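**Taller Malari: el brazo que empuja bloques ya funciona (casi)**

25 de noviembre de 2023

Novedades del taller compartido Malari. El proyecto del brazo, el que arrancó en abril con piezas donadas y mucha paciencia, ya mueve cosas sobre la mesa. Sin pinza, sin ventosa – solo una varilla que empuja. Más barato y más difícil de lo que parecía.

Presupuesto hasta hoy: 400 euros, contando la mesa. El brazo es de segunda mano, lo consiguió el grupo a través de Welteck, una tienda de excedentes industriales de aquí al lado que cierra naves y vacía almacenes. Vino sin manual y con un cable menos. El cable se hizo en casa. El manual sigue sin aparecer.

El programa de control se llama Rallby, lo escriben entre tres personas del taller los sábados por la mañana. Por ahora recibe una orden corta, del tipo "lleva el corazón amarillo junto al cubo azul", y calcula por dónde empujar. Con los cilindros va peor, se escapan hacia un lado si la varilla no los coge bien centrados. Con las estrellas depende de la punta que toque, a veces giran y acaban mirando a otra parte.

Llevan 924 intentos apuntados en la libreta. Buenos, 228. Poco, dicen, pero en verano no salía ni uno. El siguente objetivo es separar bloques que están pegados unos a otros, que hoy por hoy es donde más falla. 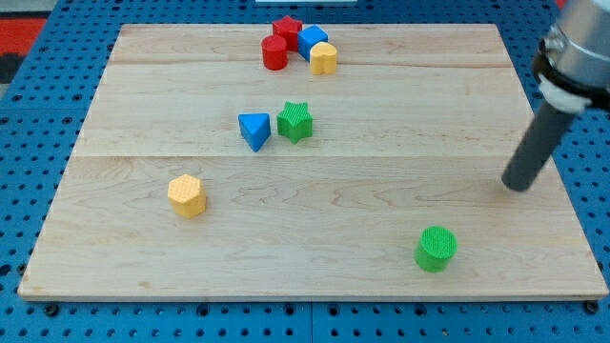

También hay lío con el calibrado. Cada vez que alguien mueve la tabla hay que repetirlo entero, y la tabla se mueve mucho porque el espacio se comparte con los de carpintería. Se habla de fijarla con topes. Pendiente.

Para quien quiera verlo: puertas abiertas el sabado que viene en la nave de la calle Tarawneh, de diez a una. Entrada libre. Se pueden llevar bloques propios, de madera o impresos, mejor pequeños – los muy altos vuelcan. Hace falta también gente que sepa algo de visión por cámara, aunque sea poco. Y un alargador largo, si a alguien le sobra.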